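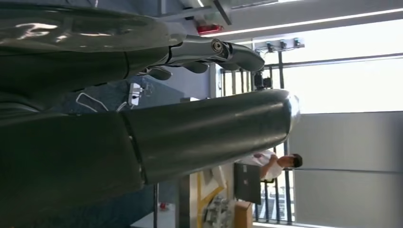
Page last updated: December, 4:15 pm

Tirkura opens second recording floor for robot learning work

Tirkura has opened a second recording floor at its Gundham site, where operators guide robot arms through everyday handling jobs so that a learning system can be trained on the results.

The new floor doubles the space the company has for this work. Recording began there at the start of the month, and the first set of examples has gone to Tirkura's software group for checking.

Each example is one complete attempt at one job: picking up a wrapped item, moving it to a bin, turning it over or handing it from one side of a bench to the other. An operator controls the robot from start to finish. The movement of every joint is saved along with the view from a small camera at the robot's wrist, and the two are lined up by time.

The jobs now being recorded were chosen with Darkevberg, a parts and packaging distributor that will try the trained system in its own warehouse next year. Darkevberg handles a lot of soft and bagged goods, which are hard for a robot to grip because their shape changes when they are touched. The current list has 34 jobs, and 18 of them involve bagged or wrapped goods.

In its first weeks the Gundham floor produced 1725 examples. Of these, 544 were set aside for a second look. Some had a gap in the joint record, and in others the operator stopped partway and started again. Examples of that second kind are kept and labelled, as the software group wants the system to learn how to recover from a poor grip as well as how to make a good one.

The recording area is part of a working room with laptops, cabling, stored goods and people going about other jobs. Tirkura has left it that way. Earlier recordings were made in front of a plain grey backdrop, and systems trained on them did poorly once they were moved to a busier room. Lighting is also left as it comes, with daylight from the windows as well as the overhead strips.

Operators work in short blocks and change jobs between blocks. New operators spend their first shifts on practice recordings that are not used for training. Everyone who works in or passes through the room is told that the cameras may be running, and faces are blurred before any recording leaves the site.

The software used to label and sort the examples is called Tyagi and was written in-house. It lets a reviewer play back an attempt, mark where the grip was made and released, and send the example on or hold it. A new version, due early next year, will let reviewers compare several attempts at the same job side by side.

Recording at Gundham will continue through the winter. Tirkura expects to add jobs that use both hands once the present list is finished. A portion of the examples will be made available to university groups on request, under a research licence. Terms will be posted on the Tirkura website when they are settled.

About Tirkura

Tirkura builds control and training software for robot arms and hands used in warehouses and light manufacturing. Its recording and test floors are at Gundham.

Media and research enquiries can be sent through the contact form on the Tirkura website. Site visits are by appointment.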